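Maintenance de la cellule de tri Clavik – notes de séance, deuxième partie

Reprenons là où la pause nous a interrompus, c'est-à-dire à la pince. 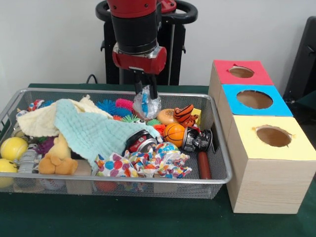

Une pince à deux doigts parallèles ne sait faire que deux choses, s'ouvrir et se fermer, et elle trouve pourtant le moyen de mal faire les deux. Dans neuf cas sur dix, le défaut affiché accuse la vision. Vérifiez les doigts d'abord. La vision a bon dos.

1. Mise en sécurité
Vitesse réduite, bras en position haute, air coupé, cadenas posé. Le cadenas se ferme à clé et la clé va dans votre poche, pas sur le pupitre. Je le répète chaque année et chaque année je retrouve une clé sur le pupitre.

2. Contrôle des doigts
Course à vide, 60 cycles, capot ouvert. Écoutez. Un claquement en fin de fermeture indique un jeu dans les guides. On tolère 2 dixièmes de millimètre en bout de doigt, au-delà on remplace la paire. Jamais un seul doigt, même si l'autre « a l'air très bien ». Nettoyage au chiffon sec – les solvants du placard Dalgleish sont réservés aux convoyeurs et ramollissent les patins.

3. Référence de hauteur
À refaire après tout démontage du poignet. On descend jusqu'au contact sur la cale étalon et on valide. Sur la cellule d'Illport, la valeur enregistrée est 1158. Si vous lisez 1160, ne « corrigez » pas à la main dans le fichier : resserrez la bride et recommencez.

4. Essai dans le bac
Un cube en bois bien propre au milieu d'une table, n'importe quelle pince l'attrape. On essaie donc en vrac, dans le bac grillagé, avec du mou, du rond et du froissé. Le plastique transparent reste le juge de paix : il brille, il plie et il se laisse pincer sur un coin. Notez le type d'objet à chaque échec, « raté » tout court ne m'apprend rien.

5. Carnet
Graissage des guides tous les 1000 cycles de production, avec la graisse Skenier fournie. Une noisette. La noix, c'est pour le salon de jardin. Inscrivez le relevé du compteur avant et après l'intervention.

À préparer pour le TP de juin : relire les points 2 et 3, apporter ses lunettes.

Commentaires (3)

tournevis_plat
Pour le point 3, on garde la cale en place pendant le resserrage de la bride ?

L'auteur
Non, on remonte le bras avant. La cale coûte plus cher que la bride.

mlk_auto
La clé était sur le pupitre ce matin. Je ne dénonce pas.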